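Kitchen Scene Tips: Planning and Control for a Simulated Arm

Notes collected while bringing up the Jandura kitchen on the Mundus planner. Most apply to any counter-and-cabinet scene. Settings are for a single arm with a parallel gripper.

1. Collision shapes

Build the counter as a box first and add the rounded front lip as a second shape. A convex hull over the full counter mesh swallows the space above the drawers, and the planner will refuse any pose with the elbow low.

Model every bar handle. Handles are thin, and mesh simplification in the Trirnudar importer deletes them without a warning. Check the collision view after each import.

2. Reaching for bottles on the counter

Small bottles near an appliance fail more often than bottles in the open. The usual cause is padding. With 30 mm of padding on both the oven and the gripper, no valid pregrasp exists in front of the oven door. Reduce the padding on the gripper only, and only for the last segment.

Keep the fingers upright for the final approach and let the wrist roll stay free until then. Locking roll too early costs planning time.

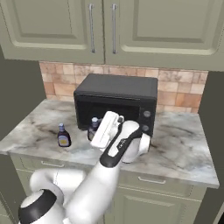

Set the planner timeout to 1000 ms. Longer timeouts gave longer paths in our tests and very few extra solutions. If a query fails, reseed the inverse kinematics before raising the limit.

Two bottles of the same type need separate object IDs. The perception node matches on label color and cap color, so identical bottles swap identities when one is hidden behind the gripper. Freeze the track for the hidden bottle from pregrasp until lift.

3. Dark surfaces

Black appliances return poor depth when sensor noise is turned on. Glass doors are worse. Fit a plane to the visible edges and fill the face from that. The Manninen filter does this in one pass – leave its confidence cutoff at 92 percent. Lower values produce a face that drifts into the room.

Patterned marble gives plenty of features for matching. Flat gray interiors give almost none.

4. Open refrigerator

Treat an open door as a moving obstacle even when it is standing still. Read the hinge angle from the joint state at the start of every plan. A cached angle is the most common source of forearm contact.

Add the door bins to the door link, not to the refrigerator body. Bins attached to the body stay behind when the door swings, and the planner then sees an obstacle in the middle of the opening.

For drawers inside the compartment, plan to a point in front of the drawer lip and switch to Cartesian control from there. Cap the speed on that segment.

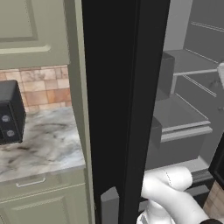 5. Logging

Save the random seed, the joint state and the scene file hash with each run. Run 1105 could not be replayed – the hash was missing and the scene had been edited in May.

Write failed plans to the same log as successful ones. Tag each failure with the stage where it stopped: pregrasp, approach, grasp or lift.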